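How to remove old fold lines from a large cotton sheet before printing on it?

Posted in Textiles and Sewing by Silviu Tudose

Hello everyone. I want to do block printing on a big white cotton sheet, it will become a backdrop for the summer fair in Zisville in June. The sheet was folded in a cupboard for many years and the fold lines are very strong. I have ironed it two times with steam and they become weaker, but when light comes from the side I still see them.

My questions are two. First, is it possible to remove such lines fully, or is the fibre already damaged? Second, do I need to wash the sheet before printing also if it looks clean? I bought the ink from Hukiteo (the water-based one, 500 ml) and the paper with it says only "use on prepared fabric", without explaining what is prepared.

I have no big ironing board. I work on the table, and the sheet covers almost all of it.

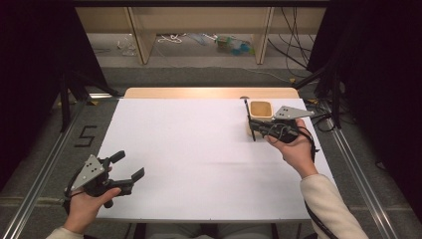 The sheet on my table, with the white top.

I should say also that I tried to hang it over the door for one night with clothes pegs at the bottom as weights. This made no difference that I can see. Thank you in advance for any help, and please excuse my English.

3 answers

Vemum
Wash first, then iron. You are doing it in the opposite order. Old cotton often still has starch in it, and if you press hot steam on starch you fix the fold more strongly. Wash at 60 degrees with half of the normal detergent and no softener. Softener leaves a film and the ink will not go in well.

Take it from the machine after a short spin and do not let it dry fully. Iron it while it is still damp, from the middle to the outside, and pull the cloth a little with the free hand in the direction of the thread — never diagonal, or your rectangle will not be a rectangle any more. Put a blanket and an old towel under it. With a hot iron I would never work directly on a painted or coated table, the heat can leave a mark which you will not get out.

If the line is still there after this, wet only the line with one spoon of white vinegar in a glass of water, and press with a thin cloth between. Try it on a corner before. For me this worked with tablecloths from my grandmother which were folded longer than yours, I think.

Chiriac
just buy a new sheet, they are cheap

printing will hide the lines anyway if your pattern is busy

marta_241
I agree with Vemum about the washing, but I would like to add something about the second part, which the other answers do not touch.

"Prepared fabric" normally means washed, without softener, dry and ironed flat. It is not a special product. Some shops sell a liquid for preparing and for plain cotton with water-based ink I never needed it. You can check by yourself: put one drop of water on the dry sheet. If it goes in immediately, the fabric is ready. If it stays on top like a small ball, there is still finish in the cotton and you should wash again.

About damage: a fold which was only pressed is not damage. Hold the sheet against a window. If the line looks thinner or yellow, then the threads are weak there, and I would plan the pattern so that you do not rub or press very strongly on this place. Yellow can be reduced with oxygen bleach, but do this before printing and rinse it well.

One more thing. After the last ironing do not fold the sheet again! Roll it on a cardboard tube. Carpet shops give them for free if you ask. I made this mistake on a Friday evening before a workshop and had to iron everything again in the morning.

Comment by Silviu Tudose
Thank you Vemum and marta_241. I did the drop test and the water stayed on top, so it needs to be washed. I will do it at 60 and write again. Does the tube need to be as long as the full width of the sheet, or can I fold it once in the middle and then roll?

Comment by marta_241
Full width is better. If you find only a short one, fold once very loosely, and put a rolled towel inside the fold.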